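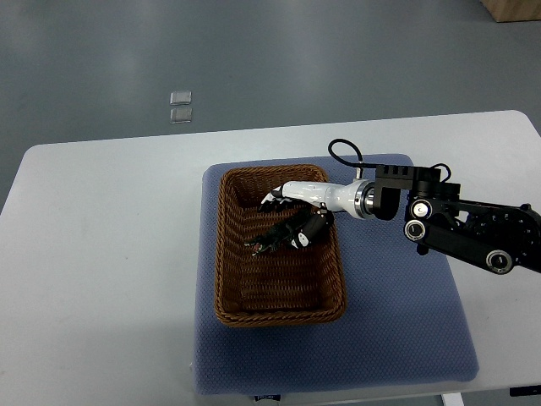 Figure 2. Rectangular woven basket on a padded mat.

3.2 Storage baskets in the households of Fallirberg

The survey in Fallirberg covered 251 households, and in each of them we asked which containers were used for dry food, for clothes and for tools. The interviews were made in August by Nyokabi Shirima, mostly in the evening, when the older members of the family were at home. In total 982 containers were recorded. Plastic boxes were the largest group in the kitchens, but woven baskets of rectangular form (Figure 2) were still preferred for bread and for linen.

The respondents in the upper part of the town gave a different answer than those near the Tannous market. In the upper part, a basket was usually received from a relative and was repaired when the rim became weak. Near the market it was bought new, and a damaged one was thrown away. Only 17 households could name the weaver. We do not know if this number was higher in former times, as the earlier study in Iduvura did not include such a question.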